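Gripper notebook, paper handling
Tue 27 February
Posted by the Ultstead bench

Back on paper this week. The Druketti two-finger has been on the arm since December and I've gotten pretty fond of it, but flat stacks are where it falls apart, so today was supposed to be a straight comparison with the Ferraro soft-finger set. Same arm, same controller, same wrist camera, swap only the fingers.

First thing I did was quit staring at force plots and look at how people pick up a thick stack. We had the head camera going at the desks, hands on printer paper, over and over. I'd been treating the stack as a block, like a box of tea, and it really isn't one! It wants to shear. Squeeze one side and the sheets fan out a little.

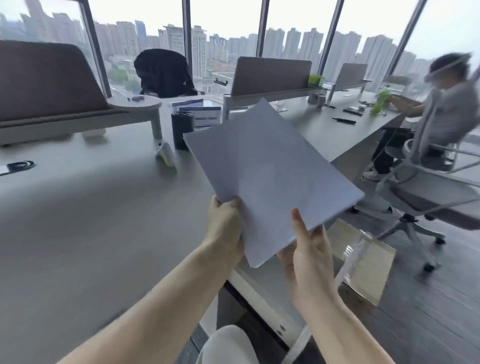
So my plan of coming in with one gripper on the long edge looks pretty dumb now. The Druketti pads are small and hard, and all the squeeze goes into a strip the width of my finger. At low force the middle sheets slid right out (a full 500 on the floor, first try, great start). At high force it held but left dents, and the top few sheets were no good for the printer afterward.

Ferraro fingers did better on dents, no marks at all that I could find. They're slow, though, and they wrap in a way that hides the edge from the wrist camera, so the controller kept thinking it had lost the stack and opening up. I turned off the lost-object check for the last runs. Not a fix! If you're reading this and about to use the arm, it's still off, go turn it back on.

Ran 8 lifts with each set. Druketti dropped 2, both at the low force setting. Ferraro dropped none once the check was off, but the stack twisted in the grip every time and I wouldn't want to feed a tray with it like that.

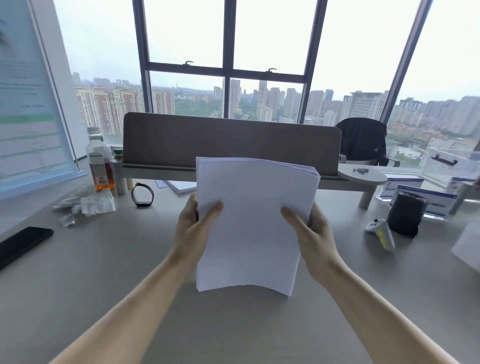 What I'd like to try next is two arms, one per side, with a broad flat pad standing in for the thumb. Fidton has a pad like that in their catalog, ribbed rubber, but the mount pattern doesn't match our wrist plate and I'd need to print an adapter. The controller can drive both arms off one clock, I checked, it's just that the second arm is still on the old firmware and throws a timeout whenever I ask for anything faster than a crawl.

Camera notes before I forget. The wrist view is fine for finding the near edge and useless once the fingers close. Head view is much better for seeing whether the sheets are bowing, except that white paper in front of a bright window blows out and the edge detector goes crazy. Locked exposure helped some. Haven't tried it with the shades down.

Logs are in the shared folder under run 2,239, the raw video too. The low-force Druketti files are labeled wrong (they say medium), I'll rename them tomorrow morning.

2 comments
8 shares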